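Ranger les petites bricoles sans y passer le dimanche ?

Lullside
Bonjour à tous ! Chez nous, les petits objets finissent toujours étalés sur la table (la grande, couleur bois, avec le joint au milieu) et j'ai beau trier, tout revient. Faut-il une seule boîte ou plusieurs petites ?

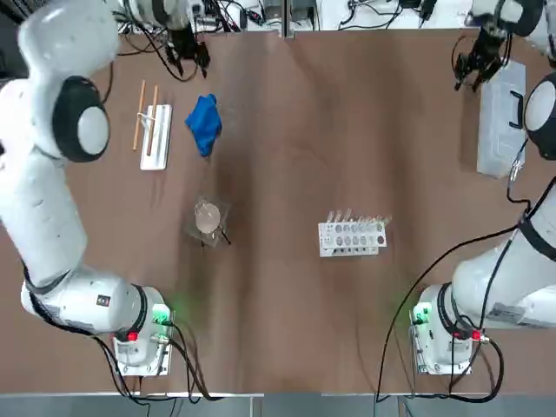 La table, avec la boîte translucide à droite

Flanagan
Bonjour Lullside ! Une seule pour commencer, et translucide, c'est tellement plus pratique pour retrouver ses affaires. J'ai eu jusqu'à 32 petits casiers étiquetés, quelle erreur… je ne les ouvrais jamais ! Videz-la une fois par mois, en mars c'est parfait.

Trandatberg
Pareil, une boîte et un couvercle qui ferme bien.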